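Bratham Automation Forum > Faults and Safety > Left gripper does not release on stop

Skanel_Ops wrote:
October 2018
We wish to report a fault on our two-arm table clearing cell. On a stop command, the left gripper held its grip for nearly 21 seconds before opening. The right gripper opened at once. The task is moving food items and dishes between trays and a rack.

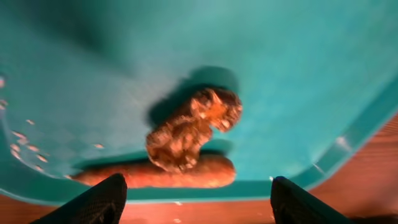

The log shows error 248 on both occasions. Grip force was set to 100 percent, as the Ovel manual permits. No person was hurt. The cell is locked out until the cause is known.

tsuji_bench wrote:
Please check the cable at the wrist. A worn cable will delay the release signal and produce the same error.

Skanel_Ops wrote:
The cable was replaced before the second event. We therefore do not accept that explanation. The layout of the work is as follows.
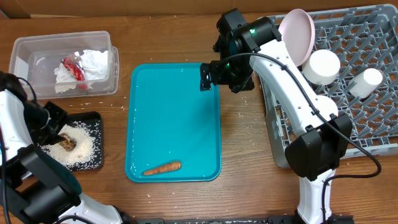 Iara Zúñiga replied that a gripper holding after a stop is correct behavior, as a dropped load may be the greater hazard, and that the setting is found under Stop Category.

Skanel_Ops wrote:
With respect, we disagree. The setting is the same on both arms and only one held. Our site rules require release within 2 seconds.

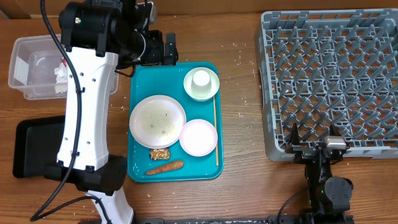 Cell table with teal tray and dish rack, both arms in position.

tsuji_bench wrote:
Please post the firmware version of each arm. They may differ.

Skanel_Ops wrote:
They do differ. The left arm will be updated in November and retested under lockout.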